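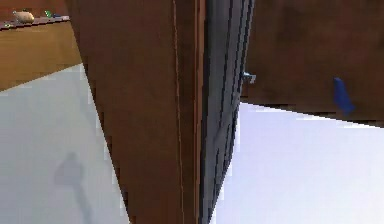 1/ Notes after 60 hours with Prumel, the home-robot simulation kit from Clancombe. I bought the single-seat license to test door handling and navigation before we put anything on real hardware. The stock kitchen has one spot I kept going back to: a brown door-like panel, a dark layered strip beside it, and a small metal latch sticking out of the strip. Pale floor on both sides. If a planner is careless about clearance, a spot like that will show it.

2/ Install. The package is a single archive plus a license file. It wants its own Python environment and it will complain if you try to share one. Setup took me 49 minutes, most of it asset download. The offline installer is listed on the product page but you have to email for the link.

3/ Contents of the base kit: 4 house layouts, 113 household objects, a task editor, a logger. Layouts can be edited. Objects can be rescaled, but the collision mesh does not follow the visual mesh unless you rebuild it by hand. The manual mentions this on the second-to-last page. Move it up, please.

4/ Rendering is plain. Default settings give you stair-stepped edges wherever a wall or panel meets the floor, and wood textures that go blotchy at close range. There is an antialiasing switch in the config file. I left it off for most runs and took the extra speed.

5/ Does plain rendering matter? For navigation, no. For a perception model you intend to move to a real kitchen, probably yes. Clancombe sells a texture add-on for that. I have not tried it and can't say if it is worth the price.

6/ Object placement is the part I like best. You write a short text file, set a seed, and the counter gets populated. Same seed, same layout, every time — I checked this across two machines. You can also pin items and let the rest vary.

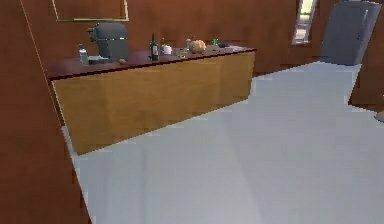

Kitchen island with the counter populated. Green wine bottle and white cup near the middle, water bottle at the left end.

7/ Tall items next to short ones are a fair test for grasp planning. A slender bottle half hidden behind a wine bottle gave my planner more trouble than anything else in the set. That is my planner's fault and I would like to have known in October.

8/ Physics. Rigid contacts are stable at the default step. Hinges are less so. With a coarse step a door can jitter against its stop and never settle, and the logger then records the episode as a timeout. Halve the step for any door task. You lose speed but the results become usable.

9/ The logger writes joint states, contacts and camera output on one clock. No drift that I could find. File sizes are large and compression is off by default. Turn it on before a long run.

10/ Compared with Himow, which I used last year: Himow has softer shadows and a better viewer. Prumel resets faster and has the better task editor. Himow's door models were also too forgiving. I had a policy that opened every door there and failed over half of them in Prumel.

11/ Support. I sent two tickets. The first (license file rejected after a hostname change) was fixed the same day. The second (crash when deleting an object during a reset) got a workaround and a promise of a patch.

12/ Things I would change: the manual order, the collision mesh behavior, and the camera preset names, which are just letters. Also the viewer forgets its window position every time you close it.

13/ I am keeping the license. If you only need a fixed arm over a table, the Srivastava bench kit is simpler and you will not miss the rooms. For mobile bases and doors, Prumel does the job.

14/ Config files for the door runs will go up once I have stripped out our local paths. Step size and seed are at the top of each file.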